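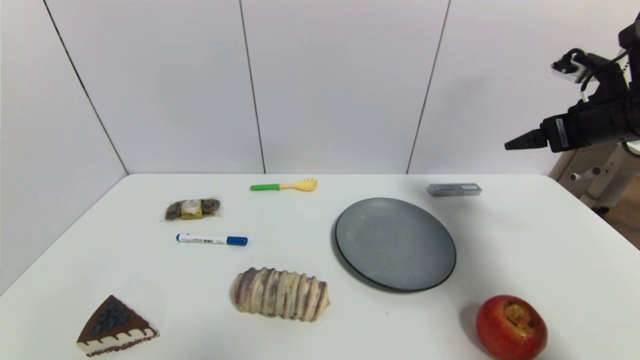

Step 2. Setting Out the Serving Table

Wipe the table and let it dry before anything is placed on it. Set one round plate within easy reach, and keep markers and other office supplies away from the serving area. Packaged chocolates remain in their wrapping until guests are seated. Play food, including bread rolls and utensils, is returned to the Tollow bin after each session.

Step 3. Placing the Cake

Use one slice per plate. Turn the point of the slice toward the guest and leave a clear space on both sides so that the topping is not touched.

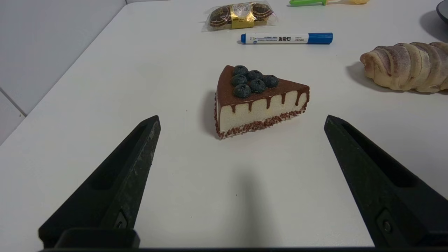
Pastries are set down last, beside the cake. Staff at the Civton and Meesuk rooms follow the same order. Table settings are checked against Sheet 13, which is kept at the front desk.

Revised 11/02/2021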